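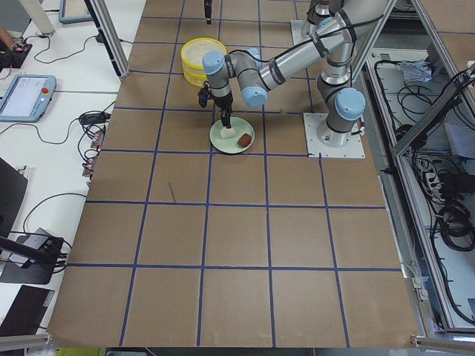

Re: suggestion scheme figures from Trollilcombe
From: Savita Kashyap
Sent: 16:42

Brijesh Mittal wrote at 11:15:

The Trollilcombe site has now finished the first full year of its suggestion scheme and I think people on this list will find the numbers encouraging. The target was 2,000 suggestions from the shop floor and offices together. They received 1,839, of which 978 have been put into practice. Plerner, who helped set it up, regard anything over half as very good for a first year. I'd like to see the other sites adopt the same approach, targets included, and would welcome views before the March planning round.
Brijesh

Brijesh, thanks for posting this. You asked for views and mine are not as sunny as yours, so apologies in advance.

I don't doubt the 1,839. I've seen the sheet. What I doubt is that it tells us anything much about whether the place runs better than it did a year ago. Team leaders had a quota per head and it counted towards their own reviews. If you tell a team leader to bring in so many ideas a month, the ideas will arrive, mostly in the last three days of the month. Go and look at the entry dates if you don't believe me. A good many of them are the same idea cut into slices: label the top shelf, label the middle shelf, label the bottom shelf.

The 978 bothers me more. "Put into practice" on the form means the supervisor ticked the box. No one goes back afterwards. I went down the list for despatch, where I used to work and still know the layout, and found two that cancel each other out, both ticked. One moved the returns desk next to the door and the other moved it back again. I suppose that is improvement of a kind, but it has gone in as two. 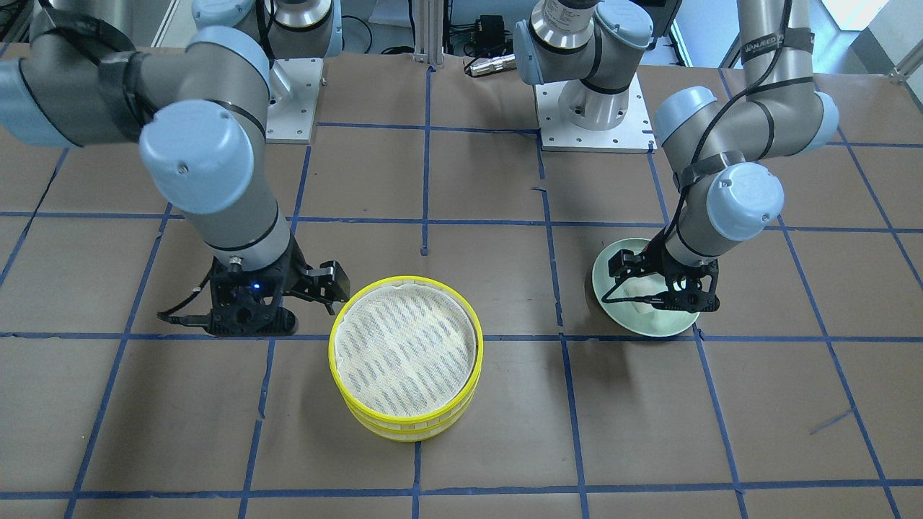 How many of the ticked suggestions have any saving written against them?
There are 212 with a figure in the savings column, and most of those figures were estimated by the person who made the suggestion, before the change was made.

So we have 212 guesses out of 978 ticks out of 1,839 slips. I would not take that to a planning round and ask the other sites to copy it.

Plerner's view that anything over half is very good: compared with what? They sell the scheme. I asked them for the rates at their other clients and got a brochure. It had one case in it, Oyewole, with a nice quote from the plant manager and no numbers past the first six months. If anyone on the list has worked with Oyewole and knows whether the scheme is still going there, I'd like to hear from you, off list if you prefer.

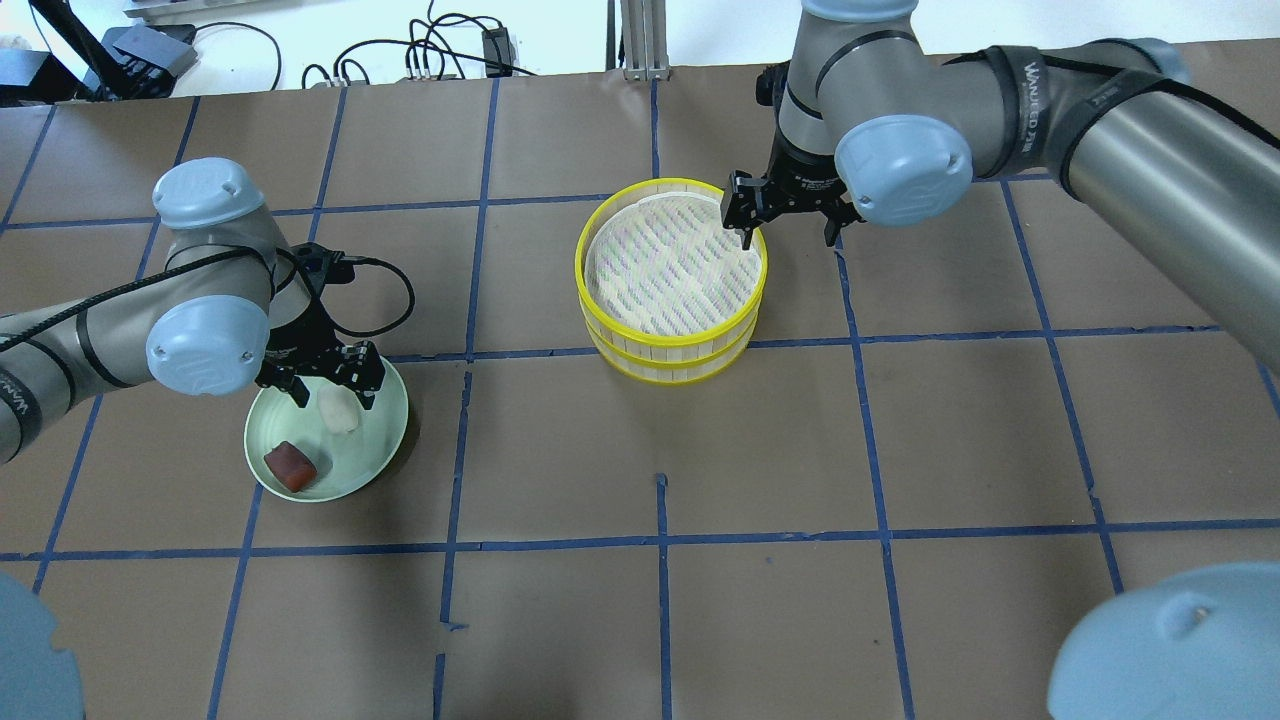 Then there is the matter of who has to read the things. At Trollilcombe it fell to the supervisors, on top of everything else, and the ones I spoke to were saying yes to small harmless changes because a no needs a written reason and a yes needs a tick. The awkward suggestions, the ones about purchasing or about how overtime gets handed out, were passed upstairs. I can't find out what happened to them after that. They show as "in review" and some have been in review since the spring.

I'm not against asking people on the floor what's wrong. I've spent most of my working life saying we should do more of it. Kirkell had no scheme at all when I was there, only a whiteboard by the clocking-in machine and a production manager who had to stand at it at ten to two every day and say what he'd done about whatever was on it. It was uncomfortable for him and the board was never tidy. I have no figures for it, so by your standard it doesn't exist.

What I'd want before March:

The numbers again with duplicates and split ideas merged, done by someone who doesn't report to the site.

A look at thirty or so of the ticked ones, picked blind, to see whether the change is still there.

A list of everything "in review" with a name next to each.

If the picture still looks good after that, I'll say so on this list. Until then please could we leave the targets out of it, even if the other sites want to start collecting ideas.

Savita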